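Tideck moves small-order packing to new benches at Jollton

The household goods seller has changed bench height, carton sizes and fill material in its hand-packing room.

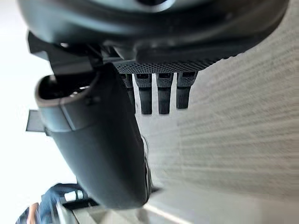
Tideck has finished refitting the room at its Jollton site where small household orders are sorted, wrapped and boxed. The new layout came into use on 9th November, a Sunday, when no outbound collections were booked. Packing for the Monday trucks started on the new benches the following morning.

The room handles mixed orders that do not suit the main conveyor: single cups and bowls, kitchen tools, small storage items and replacement lids. Bulk cartons and furniture are still packed in the main building and are not affected. The peak load for the room in July, normally its slowest month, was 1,620 orders in one week. The old layout was planned for well under that.

Under the previous arrangement, goods came in and went out by the same door. Trays waiting to be packed often stood next to sealed cartons waiting for labels, and staff had to check the paperwork to tell one stack from the other. Incoming trays now enter on the north side, pass along the benches in one direction, and leave through the loading passage. The label printers have been moved to the last bench before the exit.

Bench tops are set at two fixed heights. The lower benches are for tall cartons, so that the packer can reach the bottom without leaning over the edge. The higher ones are for flat mailers and boxes up to 15 centimeters deep. An adjustable bench was tested in the summer and rejected. It took too long to reset between orders, and the locking handle stuck out into the aisle.

Takeshi Higuchi, who drew up the layout, said most of the time lost in the old room was in walking. "The cartons were on one wall and the paper was on the other," he said. "Each order meant a trip to both. We put the two together and left the rest of the process alone."

The number of standard carton sizes has been cut to 4. Packers had previously chosen from a much longer list, with several sizes that differed only slightly in one direction. Orders that fit none of the four go to a separate bench, where the carton is cut down by hand. Higuchi said the separate bench is expected to stay for the time being, mainly for long-handled tools, which sit badly in all of the standard boxes.

Fill material has also changed. Crumpled paper is now used for all fragile goods, supplied on rolls by Clitis and kept on a rack below the bench top. Air pillows have been withdrawn from this room but remain in use elsewhere on the site. Ceramics are wrapped one at a time, with a layer of paper on the base of the carton before the first piece goes in. Plates are packed on edge. Bowls may be nested if there is a full sheet between each pair, and lids are wrapped apart from the pots they belong to.

The Sugiyama range of tableware is an exception to the general rules. It arrives from the supplier in fitted inner boxes, and these are no longer opened at Jollton unless the outside is dented or torn. Where an inner box is damaged, the whole set goes to the inspection shelf and a replacement is pulled from stock.

Each bench has a bin for offcuts and used wrapping. The bins hold 75 liters and are emptied at shift change, or earlier if the lid will not close. Clean paper is put back on the rack for use as base layer. Tape, labels and coated card go in a second, smaller bin – the paper recycler had turned away several loads that contained tape.

Order accuracy checks are unchanged. The packer compares the goods with the pick list before wrapping, and a second person weighs the sealed carton at the exit. A carton outside the expected weight is opened and repacked at the checking bench, and is not sent back up the line.

Tideck has not published a target for the new room. Breakages reported by customers will be recorded by carton size and by type of goods through the winter, and the four sizes will be reviewed once those records are complete. Higuchi said the smallest carton is the one most likely to change, since two cups with normal wrapping fit only if the handles face the same way.

Cut-off times for customer orders stay the same. Returns continue to be received at the front desk of the main building, as the packing room has no space to hold them.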